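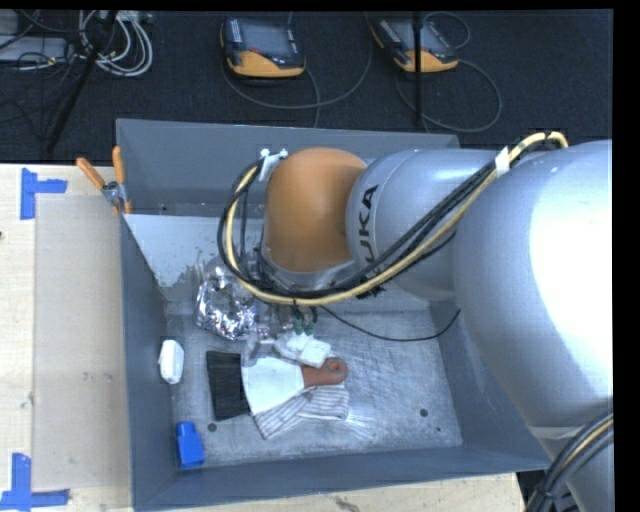 I picked floors for my term project because I live above a room with tiles and I can hear every chair. The question I started with was pretty simple: does a carpeted study room end up quieter than a hard-floored one when people are just getting on with their day? I'd never paid much attention to what was under my feet before this, and now I can't walk into a building without looking down. Dark charcoal carpet with a pale wooden table on it, as in the photo, is the sort of combination I now notice straight away, soft underneath and hard on top. The table still bounces sound around, so you can't give the carpet all the credit or all the blame, and that turned out to be the headache of the whole project.

Where I measured

I used 12 rooms spread over three buildings. Grikemis is the old one, mostly vinyl and a bit of bare concrete near the stairs. Kamath was redone a few years back and has carpet nearly everywhere except the kitchenettes. Skeltside is a mix, and it's also where the vending machines are, which matters more than you'd think (see further down). I had wanted to do the community library in Pralatside as well, but the bus only runs hourly and I had a lab that clashed with it, so it stayed on the wish list.

I tried to match rooms by size and gave up fairly early. Grikemis rooms have high ceilings and Kamath rooms have those foam ceiling tiles, so even when two rooms have the same footprint they aren't the same room at all. I wrote the ceiling type down for every room anyway and came back to it in the results.

How I did it

I borrowed a sound level meter from the physics store and put it on a small tripod at seated head height, away from the walls. It logged a reading every ten seconds while I sat in the corner pretending to do something else. By the end I had 2,054 readings, and I threw out the ones where I'd knocked the tripod or where somebody asked me what I was doing. I kept a paper diary next to the meter so I could match loud bits to causes. My handwriting in the diary gets worse as March goes on.

I also did a chair test, my favourite part. I took the same metal-legged chair, pushed it back from the table the way a person does when they stand up, and noted the peak. I repeated it in every room and carried the chair between buildings myself. It doesn't fit through the side door at Skeltside unless you turn it upside down.

What I found

The chair test was the clear one. On vinyl the chair peaked at 68 decibels on average, and on carpet it was well under that in every room I tried. There wasn't a single carpeted room that was louder than a hard-floored one for the chair. I was pretty happy that day!

The background readings were a lot muddier. Carpeted rooms were 5 decibels quieter overall, but when I only compared rooms with the same kind of ceiling, the gap shrank so much that I wouldn't want to bet on it. Talking doesn't seem to care much what the floor is. Footsteps and chairs and dropped bags do, and they're short, so they hardly move an average even though they're the thing that makes you lose your place on the page. I should have looked at peaks from the beginning instead of leaning on averages, and my marker said the same thing in the feedback on my draft.

Then there's Skeltside. Two of the rooms share a wall with the vending machines, and the compressors come on and hum for a good while. Those two were the loudest carpeted rooms by a long way. I left them in the main results but also worked out everything without them, and both versions are in the appendix.

What I'd change

I'd use two meters, one near the door and one at the far end, so I could tell corridor noise from room noise. I'd visit each room at the same time of day – mine were squeezed in around classes, and Kamath mostly got mornings. I'd also ask people what annoyed them. A meter can't tell a cough from a page turning, and a short survey would have filled in a lot of what my diary missed.

I'd love to try felt pads on the chair legs too. They cost next to nothing compared with new carpet, and if they got the vinyl rooms anywhere near the Kamath numbers it would be worth telling the building office. I've asked if I can do that as a follow-up next term and I'm waiting to hear back.

The data spreadsheet and the scanned diary were handed in with this report on 12th July. The meter has gone back to the physics store, and the chair is back in Grikemis.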